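Cell maintenance mtg, Maddocks - 24/03/2022
Present: B. Berchtold, M. Ammann (notes)

1. Right arm. Wrist bolts retorqued by Balthasar. Hand swap to the multi-finger one agreed, two-finger stays on the left. Sim layout updated to match.
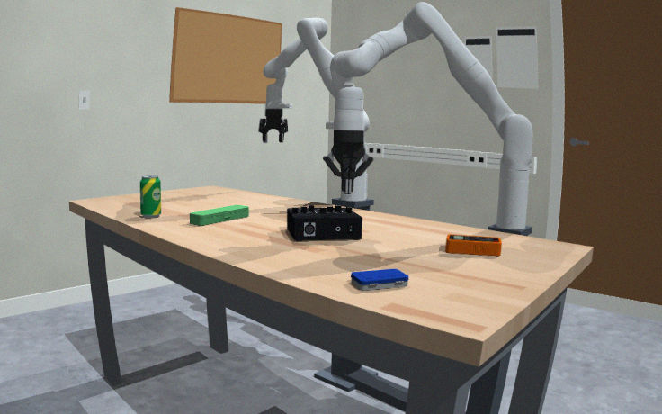

Fig. 1 - sim layout, right hand over the black box, left gripper open

2. Greasing. Every 500 hours from now on, log sheet to be kept up to date. Mechthild to order 4 tubes from Rinberg.

3. Speed cap stays at 70 percent untill base bolts are rechecked - Balthasar, before next run.

AOB: none. Next mtg tbc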